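Cuaderno de taller - marzo de 2023
Normas de recogida con pinza de mano, tercera vuelta

Retomo lo que dejamos a medias en enero. Lindalva pidió una hoja de normas de una cara. Tengo cuatro caras y un anexo, así que voy a intentar recortar aquí antes de que lo haga ella con el rotulador rojo.

Lo que ya está cerrado y no se vuelve a discutir (Hawi, va por ti):

Cada episodio empieza con la pinza abierta y los dos dedos dentro del campo de visión. Si falta uno, se repite. El script de Alemneh lo detecta casi siempre, y el casi nos costó en enero 55 episodios que pasaron el filtro con un solo dedo y que Ayantu tuvo que retirar a mano.

Un episodio, un objeto. Si por el camino se empuja otro, se anota en el campo de incidencias. «Más o menos bien» no es una incidencia, es un estado de ánimo.

Las almohadillas se revisan al empezar cada tanda. Se pasa la uña por las estrías; si alguna está abierta o despegada, se cambia el par completo. Cambiar solo una deja un agarre torcido que luego alguien intenta corregir por software durante dos semanas. Ese alguien fui yo.

Lo que sigue abierto es el orden de la mesa. La primera versión de la norma decía «superficie despejada, salvo el objeto de la tarea». Quedaba preciosa impresa. Letay señaló que una política entrenada solo con mesas así se aturde en cuanto ve una taza, y que el protocolo de Stanusik es para casas donde vive gente. Propuso lo contrario: no ordenar nada antes de grabar, y apartar solamente lo que pueda romperse o hacer daño. Meron temía que eso acabara en excusa para no recoger nunca. Los dos tienen razón, me temo. 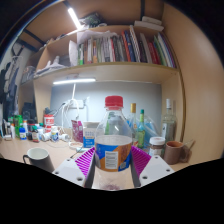 Botella de tapón rojo entre los dos dedos, con la mesa tal cual.

Con esta mesa me convence la versión de Letay. La botella tiene detrás otras de vidrio, una verde, además de una transparente de tapón dorado; a los lados, tazas, un tarro, cajas. Es la clase de fondo que la norma vieja prohibía y justo el que queremos. También sirve para discutir lo transparente: por la parte baja de la botella se ve la mesa, y por el hombro asoma algo verde de atrás. Quien etiquete el contorno por color se va a divertir. Norma propuesta: en objetos transparentes el contorno se marca por el borde físico, incluidos tapón y base, y lo que se ve a través no se etiqueta como objeto aparte.

Redacción provisional del punto 7, para que la destrocéis:

«La mesa se graba como está. Antes de la tanda se aparta lo que tenga filo, lo que contenga líquido sin tapar y cualquier cable que cruce el recorrido de la mano. Los cables que queden al fondo no se tocan. No se colocan objetos para que el plano parezca desordenado».

La última frase es por Hawi, que en la tanda de Itora montó un desorden tan equilibrado que parecía un bodegón.

Sobre la legibilidad: los paneles de letra pequeña de las etiquetas no tienen que leerse, y no se repite un episodio por eso. Sí se repite si aparece un papel con nombre o dirección que se pueda leer. Lindalva quiere que esto vaya en la primera cara. De acuerdo, pero entonces baja el párrafo de la iluminación, que a mí me gustaba.

Iluminación, ya que estamos: si hay un tubo encendido en el plano, se deja encendido toda la tanda. Nada de apagarlo a mitad. La exposición se fija antes del primer episodio y se apunta el valor en la hoja, no en la mano.

Cifras para no olvidarlas. El lote que pide Tusteo es de 4,000 episodios. Con 12 por tanda salen más tandas de las que me apetece escribir. Ayantu propone subir el tamaño de la tanda; yo prefiero no tocarlo hasta ver cómo aguantan las muñecas, que la pinza pesa poco el primer rato y luego deja de pesar poco.

Pendiente:
- Meron: definir «apartar». ¿Fuera de la mesa o fuera del alcance?
- Letay: pasar la norma de transparentes a los etiquetadores y apuntar las quejas.
- Hawi: plantilla de incidencias con menú cerrado, sin texto libre. Lo siento.
- Yo: dejarlo en una cara. Voy por tres y media, con letra pequeña.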